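Chapter 2
Setting Up a Two-Arm Tabletop Cell

In this chapter you will learn to:
- name the main parts of the cell and say what each one is fixed to
- set a home pose for each arm and each hand
- check reach and clearance in the simulator before the arms are powered
- lay out objects on the table so that the working arm has room
- carry out the start-of-shift check and write it up

Key terms: home pose, idle arm, approach path, clearance, joint offset, table frame

The cell used throughout this book is the Bovell tabletop cell. It has two arms, a left and a right, mounted at the near side of a table. Each arm ends in a fingered hand. A controller sits in a cabinet below the mounts, and a camera looks down over the table from between them. Many training shops have a cell of this type, and the steps given here carry over to others with small changes in menu names.

Most setup errors come from a small number of sources. The arm mounts are bolted down slightly off their marks. The joint offsets belong to a different arm. The table has been moved and its position has not been updated in the software. An arm that is parked carelessly is in the way when the other one starts to work. All of these can be found before the arms move, and the usual place to find them is the simulator.

2.1 The cell and its model

The simulator supplied with the cell is called Namonent. It holds a model of the arms, the hands, the table and a library of kitchen objects, and it shows them from the camera position that the real cell uses. Anything you set in Namonent (home poses, speed limits, the table frame) can be saved to a cell file and loaded on the controller.

Start every new setup from the blank cell file. It is tempting to open a file from another cell and edit it, and the result may look right on the screen. The joint offsets in that file were measured on other arms, however, and they will be wrong on yours.

When the model has loaded, look at the camera view and find both hands. Then find both forearms and follow each one back toward the near edge of the table. If either arm enters the view from a side you did not expect, stop and check the mount settings. Next, place a single object on a plate in the open part of the table and leave it there as a fixed point to look at while you move the arms.
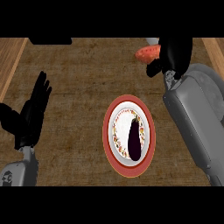 Figure 2.1 Camera view in the simulator. The left hand is open and raised; the right hand is at the far part of the table. The eggplant lies on the plate.

Notice in Figure 2.1 that there is a strip of bare table between the right arm and the red charger under the plate. This strip is the clearance. It changes as the arm moves, so a gap that looks generous in one pose may close in the next. When you judge clearance, look at the whole length of the arm. Beginners watch the fingers and forget the forearm, and the forearm is the part that most often knocks a plate.

2.2 Setting the home poses

A home pose is the position an arm goes to when it has nothing to do. Each arm has its own. A good home pose keeps the arm out of the other arm's path, keeps the hand where the camera can see it, and lets the arm start its next move without a large swing.

To set the home pose for the left arm:

1. Select the left arm in the Arms menu. The right arm locks.
2. Raise the hand until the fingers point away from you and the palm is clear of the table.
3. Open the fingers fully. A half-closed hand hides errors in the finger offsets.
4. Turn the wrist until the reading is 31 degrees.
5. Check that the lowest part of the hand is at least 55 millimeters above the table surface.
6. Save the pose as HOME_L.

Repeat the steps for the right arm and save the pose as HOME_R. The wrist reading has the opposite sign on the right.

Run each arm from home to the middle of the table and back ten times at the lowest speed. Watch the wrist on the return. If the hand does not come back to the same place, the pose was saved while the arm was still settling, and it must be saved again.

In the field
Anahera Faulkner maintains the cells at the Surell training shop. Her rule for new technicians is that the home poses are set by the person who will run the cell that day. "I can set them faster," she says, "but then I am the only one who knows where the arms are going to go when somebody presses Home."

2.3 Checking the working arm over the plate

Once both home poses are saved, leave the left arm at home and bring the right arm over the plate. Use a plate that already has food on it. An empty plate tells you little about finger height.

Lower the hand in small steps. After each step, look at where the fingers are in relation to the food and where the forearm is in relation to the rim. The forearm will hide part of the plate from the camera. You cannot avoid this entirely, but you can choose which part is hidden by changing the direction of approach. If the item you want is under the forearm in the camera view, back the arm off and come in from another angle.

Add the larger objects last. In Figure 2.2 a frying pan lies at the right side of the table, and its handle passes near the right forearm. A pan in this position limits how far the arm can swing out to the right. Before you accept the layout, turn on contact warnings and swing the arm slowly toward the handle until the warning shows. Write down the joint reading and set the limit a little short of it.

Figure 2.2 Right hand over the plate, left hand held open, frying pan at the right.
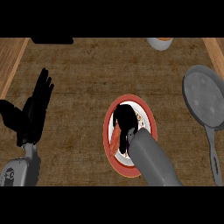 2.4 Moving the setup to the real cell

Save the cell file, then load it on the controller with the arms powered off. The controller compares the file with the serial numbers of the arms and hands. If a Wihongi hand has been replaced since the last setup, the controller will reject the file until the new finger offsets are entered from the card packed with the hand.

Measure the table before you power the arms. Use the two marks on the near edge and enter the distance from each mark to the nearest mount. If the two distances differ from the file, correct the file. Do not push the table to match it, as the feet are leveled and will lose their setting.

With the table entered, power the left arm first and send it home. Wait until it has stopped, then do the same with the right. Keep one hand on the stop button during both moves.

2.5 The start-of-shift check

The full setup in Sections 2.1 to 2.4 takes a trained technician 62 minutes on a clean cell. It is done after a repair, after the table has been moved, and every March when the mounts are retorqued. On other working days the short check is enough:

- Wipe the table and look for loose screws or chips under the hands.
- Look at both wrists for rubbed cable covers.
- Send each arm home and compare it with the photo on the cabinet door.
- Open and close each hand once. Listen for clicking at the thumb.
- Enter the result in the cell log with the time and your initials.

If an arm does not match its photo, tag the cell out and tell the lead technician. Do not save a new home pose to make the difference go away. A change in home position usually means that a joint has slipped or a mount bolt has backed off, and Section 2.6 explains how to tell one from the other.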